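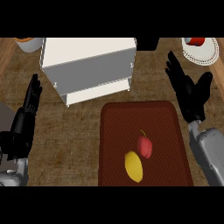 Ilton Fly Anglers
Minutes of the March meeting

Held in the back room at Hoàng's, Thursday, 7:00 p.m.
Chair: Pavithra Nambiar
Minutes: I-seul Yeom
Present: 14 members. Apologies were received from two.

1. Minutes of the last meeting
Approved with one correction. The February outing was to the lower Staltar, below the mill dam, and the minutes had it as the upper.

2. Access at the Prenano bridge
Pavithra reported on her call with the landowner on the east bank. He is willing to keep the path open for another season. He wants cars kept off the grass by the gate and dogs on a leash until lambing is over. Members should park at the pull-off on the north side and walk back across the bridge. The stile needs a new step. I-seul has lumber left over from a deck and will bring it on the work day.
It was asked whether the west bank is open as well. It is not. The posted signs there are current, and wading across to that side is only allowed below the high water mark.

3. Stream temperature logging
Three loggers were in the Staltar last summer and two were recovered. The one at the spring seep stayed under 65 degrees all through July. The one below the dam did not, and the data will go to the county with a short cover letter. The third was probably lost in the August high water. Agreed to replace it at a cost of up to $80 and to cable the new one to a tree root.

4. Willow planting
We have 428 live stakes on order for the eroded bend above the bridge. Pickup is at the nursery, and they have to go in the ground within a few days. Planting will start at 9:00 a.m. Bring a mallet, gloves and waders or tall boots. There was some discussion about deer. Last year's stakes were browsed hard on the upstream end, so wire cages will go on the first row there and the rest will be left to take their chances.

5. Opening weekend
The club will not run a formal outing. Several members plan to fish the gorge on Sunday and anyone may join them. The trail down from the upper lot still has ice in the shaded part. Early black stoneflies have been seen on the snow near the lot, and small dark nymphs were suggested.

6. Fly tying
The last session of the winter will cover soft hackles. Vises are available to borrow. Please return the two spools of olive thread if you have them.

7. Other business
The cost of a new map sign for the Prenano lot was raised again. Deferred until we have a second quote. The first was roughly $40 more than last year's.

Adjourned at 8:35 p.m.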